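21/09/2022

Up before the alarm and at the Dredstead office by half past eight. Wet walk from the bus. Ghislain Simard had got in first and had the heating on, so I left my shoes under the radiator and worked in socks until lunch.

Today was all remote driving in the simulator. Herkaline want 100 good demonstrations of the desk job by the end of the month, and when I sat down I had 13 that passed the check. The job is simple to say: bring the gripper in over the desk, close it on the one item named on the card, lift it, put it down in the tray position, back off. Doing it with the hand controller is slow. The wrist view is the one that gets recorded, so that is the one I try to drive by, and I keep the wide view switched off unless I am lost.

I was lost a fair bit in the morning. The controller has a habit of reading my wrist as turned when I only mean to shift my grip, and the arm follows it faithfully. Twice I had the fingers pointing well up the wall and had to find my way back by the windows. Ghislain says to let go of the clutch button, put my hand down on the mat, and pick up again from there. I did that from run 3 onwards and it was better. I must also stop holding my breath on the approach. My shoulders were up by my ears by eleven.

After tea we changed the order of things. I now come in from the front of the desk, low, with the fingers open and level, and stop short. Then I wait a second before going on. The wait matters to the people at Nava who do the training, as they cut the recordings there, and if I roll straight through they have to guess where one part ends and the next begins. I had been rolling straight through for two days. Some of those will have to be done again.

I saved a couple of wrist views to keep with these notes.

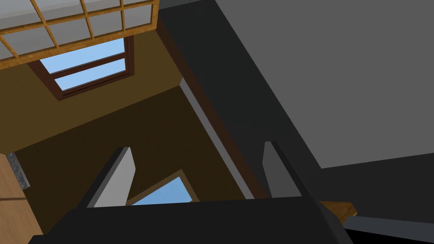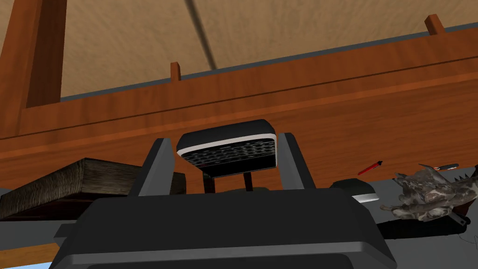

Fingers open in both.

Afternoon

The keypad thing on its little stand is the item I like least. It sits up off the desk, and if I come in too high the fingers pass over it, and if I come in too low the palm gets there before the fingers do. Ghislain took the controller and showed me his way, which is to line up on the white stripe along the bottom and forget the keys altogether. He drives with very small movements and lets go of the clutch often. His looks dull on playback and passes nearly every time. Mine look quick and get sent back.

We had a short disagreement about the failed runs. I would throw them all out. He wants to keep the ones where I miss, stop, and correct, and I can see his point, as the robot will miss too and ought to have been shown what to do about it. Where I miss and then flail, those go. We agreed that I will mark them myself at the time, with a word or two in the note box, and he will go through them later. It means more typing than I would like.

The simulator froze once on loading the desk and I lost the run that was open. Wrote down the number, 1615, and sent it to Demholm with the log. Had a reply before four asking for the version, which I had already put in the message.

Stopped at five. Right thumb sore from the clutch button, so I will try it with the left tomorrow, or ask whether it can be moved to a foot pedal. Ghislain had one in January and says it is in a box somewhere.

Home by the shops. Bread, onions, lamp bulb. Soup for supper and rang Mum, who has decided against the new carpet.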